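Home > Cutting and Wrapping > Counter Cutters

Radgate Clumo Counter Paper Cutter

In stock. Ships from our own back door, usually the next working day.

A paper cutter is a bar with a blade on it, and people have been making them for a very long time. You would think the matter was settled by now. Then you buy a cheap one, it chews its way across a sheet of birthday wrap like a goat, and you find yourself on this page.

The Clumo is the cutter we use at Semeniuk's own wrapping counter, where it has put up with every December we have thrown at it. It holds one roll, it cuts straight, and it stays where you put it. We have sold fancier models. Most of them came back.

What it does

Drop a roll into the cradle, feed the end of the paper under the bar, pull out as much as you need and tear upward against the blade. The bar is sprung, so it presses down on the roll as it gets thinner, and you don't get that last sad stretch where the paper spins loose and unrolls itself onto the floor. It handles wrap, kraft, tissue, butcher's paper and most of the thin clear film florists use. It does not handle foil-backed card. Radgate's leaflet says it might. We tried, and the less said the better.

The base is steel with a grey baked finish and weighs 8 kg, which sounds like a lot until you have chased a lighter one down a counter with one hand while holding a teapot in the other. Rubber feet are included. There are also two screw holes if you want it to be part of the furniture.

The blade

The blade is a Urex toothed strip, 360 mm long, held by two thumb screws. Radgate rates it for 3,000 cuts. Ours go well past that before anyone complains, although our staff are a stoic lot and may simply be suffering in silence. A dull blade gives itself away by leaving a furry edge and a small colourless pile of lint on the counter. Change it when you see the lint.

Spare blades are sold one at a time. They come wrapped in a cardboard sleeve, and the sleeve should stay on until the blade is in. We keep a box of bandages beside the spares for people who skip this paragraph.

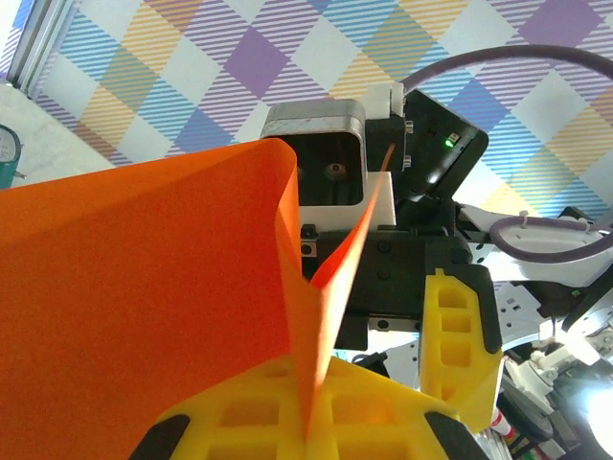
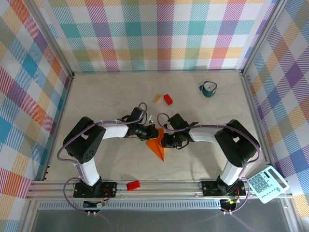
Picking a paper to go with it

Any roll up to 350 mm wide will fit. The cradle takes rolls on a cardboard core, and coreless ones too if you slide them onto the plastic rod that comes in the box. (The rod looks like packing material. Please check before you put the box out for recycling. We sell the rods separately, and we would rather not.)

Bright solid colours show every crease, so be sure of your fold before you press it down. Busy patterns forgive nearly everything, including tape in the wrong spot and a corner you had to do twice. If the person wrapping is new, start them on plaid.

Very glossy papers can slip under the bar. A strip of masking tape along the underside fixes that for a few cents. Radgate sells a grip strip for the same job at a price we find hard to say out loud.

Setting up

Allow 6 minutes and one flat-head screwdriver. The instruction sheet has eleven drawings and no words, and drawing four is upside down. The side with the notch faces you. Once you know that, the rest is plain sailing.

Put it at the end of the counter, with the pull side toward open space. Left-handed wrappers can turn the whole thing around, and it works just as well that way, apart from the Radgate name now facing the wall.

Looking after it

Wipe the bar with a dry cloth. Sticky tape residue comes off with a bit of eucalyptus oil or rubbing alcohol. Don't oil the spring. It will squeak for the first week and then give up.

Specifications

Maker: Radgate
Model: Clumo, single roll
Colour: grey
Blade: Urex toothed strip, 360 mm, replaceable
Greatest roll width: 350 mm
Weight: 8 kg
In the box: cutter, one fitted blade, plastic rod, rubber feet, instruction sheet (see above)

Returns

If it arrives bent, send it back and we'll pay the freight. If you have simply gone off the colour, you pay the freight, and we will be polite about it. Blades can't be returned once the sleeve is off.

Also on this shelf

Urex spare blade, 360 mm
Clumo plastic rod (for those who recycled theirs)
Kraft paper, brown, on a core
Semeniuk counter tape dispenser, heavy base

Page last updated Feb 16, 2018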